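Ticket 913 - Blue microfiber towels leaving lint and streaks
Status: Resolved
Opened by: Noreen Chaudhry
Assigned to: Tobias Ridgeway
Location: Kowalczyk building, second floor kitchen

Wednesday 8:40 am - Noreen Chaudhry
The glasses in the second floor kitchen have lint on them again after drying. There are also streaks on the counter by the sink. We use the blue microfiber towels from the April delivery. The old white cotton ones never did this. Can we get a different towel?

9:15 am - Tobias Ridgeway
Before I order anything, two questions. Are the towels going in the wash with anything else? And is the laundry person using fabric softener?

9:50 am - Noreen Chaudhry
They go in with the cotton dishcloths and the aprons. Haris Stoyanova runs the load downstairs and says yes to softener, one capful of the Cleser every time.

10:05 am - Tobias Ridgeway
That would do it. Microfiber picks up lint from cotton in the wash and holds on to it, and softener leaves a coating on the fibers so the towel smears water around. Please check which type of towel you have. We stock a flat weave for glass and a looped one for counters.

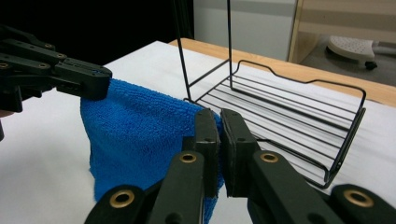 Attachment 1: blue towel, looped side, next to the black wire rack

11:30 am - Tobias Ridgeway
Thanks. Looped texture, so this is the counter type. It will work on glasses but the flat weave is better. The bottom edge looks ragged too. Trim any threads with scissors, don't pull them.

Steps for Haris:
1. Wash the blue towels on their own, warm, with half the usual detergent.
2. No softener, no dryer sheets.
3. Run a second rinse.
4. Tumble on low or hang up.

It may take two washes to get the old softener out. I'm sending up a pack of the flat weave from Dranance, item 685, for glasses only.

3:20 pm - Haris Stoyanova
First load done with the extra rinse. Less lint but one towel still smears. Running them again.

4:45 pm - Noreen Chaudhry
Second wash is done. Wiped the counter and a few glasses - no streaks, no lint that I can see. The flat weave pack came up too. OK to close.

4:50 pm - Tobias Ridgeway
Closing. Added "no softener" to the laundry sheet.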